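Stunow help pages

Frequently asked questions

Stunow is a website for short films, clips and talks sent in by the people who watch it. This page covers joining, watching, sending in your own work and what happens to it afterwards. If your question is about a payment that has gone wrong, go straight to the Contact section at the foot of the page.

Joining and watching

Do I need an account to watch?

No. Anything on the front page and in the main channels can be watched without signing in. You need an account to leave comments, follow a channel, vote in the monthly round or send in a clip.

What does it cost?

Watching is free and so is a basic account. A supporter account costs £4 a month and removes the adverts that run before longer clips. It makes no difference to voting. A supporter's vote counts the same as anyone else's.

Which channels are there?

The main channels are Music, Comedy, Street, Kitchen, Making and Talk. Music and Comedy are the busiest. Talk carries longer interviews and is updated less often. There are also guest channels, which are run for a few weeks at a time by a viewer we have invited, and these are listed under the main ones while they are open.

Can I watch on my phone?

Yes, in any recent browser. There used to be an app called Rerport, which we stopped updating when the site was redesigned. It may still be on your phone, but it no longer loads new clips and you can delete it. Your account and your list of followed channels are kept on the website, so you won't lose them.

Why do some clips stop and start?

Usually the connection. Try the lower quality setting, which is under the cog at the bottom right of the player. If one particular clip always stops at the same point, the file itself is probably damaged, so please report it using the flag under the player.

Are there subtitles?

All clips in Talk have them. In the other channels it is up to the person who made the clip. You can switch on Subtitled Only in the search filters - it stays on until you turn it off.

Sending in a clip

Who can send something in?

Anyone aged 16 or over with an account. You don't have to have made anything before. If you made the clip with other people, one of you should send it in and list the rest in the credits box.

How long can it be?

Up to 4 minutes for all channels except Talk, where we will consider longer pieces if you write to us first. Titles and credits count towards the length. The file must be no bigger than 400 MB.

What should I use for the cover picture?

Every clip needs a still cover picture, which is what people see in the channel list. Choose something that will still be clear when it is very small. Plain backgrounds work well. Please don't put the title across it, as the site adds the title underneath and it ends up there twice.

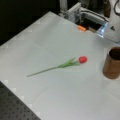
Cover still: red tulip on a pale tabletop, Making channel.

The cover doesn't have to be taken from the clip, though most are. We will ask you to change it if it has nothing to do with what people are going to watch, or if it shows someone who hasn't agreed to appear.

Can I use music I didn't write?

Only if you have permission, or if it comes from a library whose terms allow it. Many people use Sison, the music library linked from the upload page, which is free for clips shown on Stunow. If you later put the same clip somewhere else you will need to check the Sison terms again, as they may not cover it. Having a song playing on a radio in the background still counts as using it.

What happens after I press Send?

Your clip goes into a queue and is watched by one of our editors from start to finish. You can see where it has got to under My Clips. Most are dealt with in 2 working days. July is slower, when the summer round is open and the queue is at its longest. Last summer's round had 187 entries, and some people waited a good deal longer than usual.

Why was my clip turned down?

The message you get will give the reason. The most common ones are music without permission, sound too quiet to follow, and advertising. A clip about your own shop or band is fine. A clip that is mostly a price list is not.

You can change a clip and send it again as often as you like. Please use the Replace button and don't start a new upload, or it will go to the back of the queue.

Who chooses what goes on the front page?

The channel editors each put clips forward and Nosipho Fourie, who edits the front page, makes the final choice. The list changes every morning at 9.30. We don't take payment for places on the front page, and supporter accounts have no bearing on it.

How does the monthly round work?

Each channel editor picks a shortlist from that month's clips. Voting is open to all account holders for the last week of the month, one vote per channel. The clip with the most votes in each channel stays at the top of that channel for the following month. There is no cash prize.

Rights and removal

Who owns my clip?

You do. Sending it in gives us permission to show it on the site and to use short extracts to promote the channel it appears in. You are free to show it elsewhere.

Can I take it down?

Yes, at any time, from My Clips. It disappears from the channel straight away but can take a little longer to drop out of search. Comments are removed along with it and can't be brought back.

I am in a clip and I don't want to be. What can I do?

Use the flag under the player and choose I Appear In This. Tell us the point in the clip where you can be seen or heard. We hide the clip while we look into it.

What happened to the Aton archive?

Aton was the older site that became part of Stunow. Its clips have been moved across where we could reach the people who made them. The rest are not on public view. If you had work on Aton and can't find it, write to us with the title and the user name you had at the time.

Contact

How do I get in touch?

Use the form linked at the bottom of every page. Choose Payments, Clips or Something Else, so that it reaches the right person. Please include the address of the clip if your message is about one. We don't have a phone line.

Can I visit or work with you?

We don't have an office open to visitors. Vacancies are posted on the Jobs page when there are any, and invitations to run a guest channel are sent to account holders by email.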